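Robot Manipulation Lab, Unit 5: Faults and Safe Stops
Handout for the Clovness kitchen incident
Instructor: Noemi Begay. Lab lead: Otis Iwasaki.
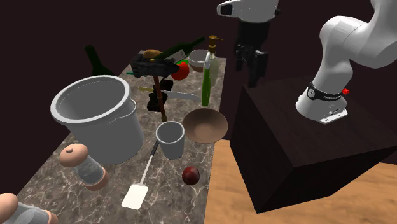 1. Background

The Clovness task set runs in simulation first and on the lab arm second. The job is short: the arm starts above the counter, reaches into the group of objects at the far end, picks up the potato, and puts it in the large pot. Everything else on the counter is clutter. The planner may go around clutter or above it. It may not push it.

The controller is Plelerach. The motion planner and the collision model were written by earlier sections of this course and have been patched many times. Read the change log before you touch either one.

2. What went wrong

The fault was found on Sunday, February 9, 2020, in an overnight batch of 2,868 simulated runs. In 91 of them the gripper passed through part of the far cluster on its way down and the run was still scored as a success. The potato ended up in the pot, so the scoring script had no complaint.

Otis Iwasaki noticed it when he replayed one of the runs at quarter speed. The fingers went straight through the neck of the tilted wine bottle. There was no contact force in the log and no stop.

Two separate faults were involved.

Fault A. The tilted bottle had the wrong collision shape. The bottle model was made for an upright bottle, and the importer kept its collision shape upright when the visible bottle was laid over. The drawn bottle and the bottle the planner knew about were in different places. The standing bottle uses the same model and gave no trouble.

Fault B. The knife had no collision shape at all. Someone turned it off in January to speed up a test and did not turn it back on. The planner treated the space above the blade as free down to the countertop.

Neither fault sets off an alarm. The planner checks its path against the collision model, and by that model every one of the 91 paths was clean.

3. Why this matters on hardware

Had one of these paths been sent to the lab arm, the controller would have driven the fingers into a glass bottle at normal travel speed. The force limit would probably have stopped the arm, but the limit is checked after contact. Broken glass near an open blade is a bad thing to be reaching into, and students reset that counter by hand.

The stop button does not help much in this case either. In our timing test, the time from seeing a problem to pressing the button was about 2 seconds. A descent into the cluster takes less than that.

4. Required checks before a path goes to the arm

Draw the collision shapes over the visible objects and look at the counter from at least two sides. Pay attention to anything lying down or leaning: the tilted bottle, the glass shaker on its side, the long stick that comes out of the cluster.

Run the missing-shape script. It prints the name of every object that has a visible mesh and no collision shape. The list must be empty. If you turned something off for a test, write it in the log with your initials.

Compare contact force with distance. If the fingers are inside a visible mesh and the force reads zero, the run fails, whatever the final score says.

First hardware run is at reduced speed, with one person at the stop button and no hands over the counter. Sharp items and glass are replaced with the foam set from the Lyons cabinet.

5. Notes from discussion

Several people asked if a larger safety margin would have fixed this. For Fault A it would have hidden some of the bad runs – a margin grows the shape you have, and that shape was in the wrong place. For Fault B there was nothing to grow.

The Rostura group scores on path as well as outcome. We are moving to the same method. Old scores from before the fix should not be quoted in your reports.

6. For next week

Pick one of the flagged runs from the shared folder. Find the first time step where the fingers enter a visible mesh and say which fault caused it. Then fix the collision model, replan, and hand in both paths with a half page on what changed. Work in pairs. Bring your log file to lab, including the header, or Otis cannot check your version number.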